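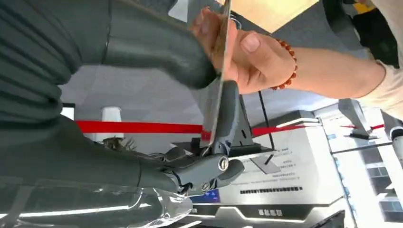

A long, thin metal blade, held the way I hold mine for close work.

I have been meaning to write up my Cloltport bench knife since September, when I finally retired the old one, and I kept putting it off because I wanted to be fair to it. It has now been through most of a winter of paper, card, bookcloth and one very stubborn piece of leather, so I think I've earned my opinion!

First, what you get. It's a long steel blade with no handle at all, 22 centimeters from end to end, in a plain cardboard sleeve. I paid 75 dollars for it at Salov, the little supply shop my bookbinding teacher, Nafula Swai, sends everybody to. That is a lot for a strip of steel with an edge on it, and I stood at the counter for a good while going back and forth. The cheaper Onditel was right there next to it.

What won me over was the length. With a short blade I always end up pinching it, and after an hour the base of my thumb aches. A long one lets me wrap my fingers around the upper part and lay my thumb along the flat, so the pressure comes from the whole hand. I can pare a leather corner this way without stopping to shake out my wrist (my wrists are not young wrists, I should say).

The edge came sharp enough to use, though I gave it a few passes on the stone anyway, out of habit. It holds up nicely on paper. Board dulls it faster than I'd hoped, and after trimming covers for 2 sketchbooks I was back at the strop. My old Kubíček would go longer between sharpenings, but it was thicker and left a fatter cut, so I suppose you choose your trouble.

Now the grumbles. Bare metal is cold first thing in the morning, and it gets slippery if you've had glue on your fingers. Some people wrap the top in leather or cloth tape. I tried tape and took it off again, as I missed feeling the flat under my thumb. The sleeve is flimsy too, and mine split along the seam in the first month. For this price I'd like something sturdier to put a sharp thing away in.

I'd buy it again, I think, for paring and for long clean cuts in paper. If you mostly cut board, get the thicker kind and save yourself the money.

Four stars out of five. It loses one for the sleeve.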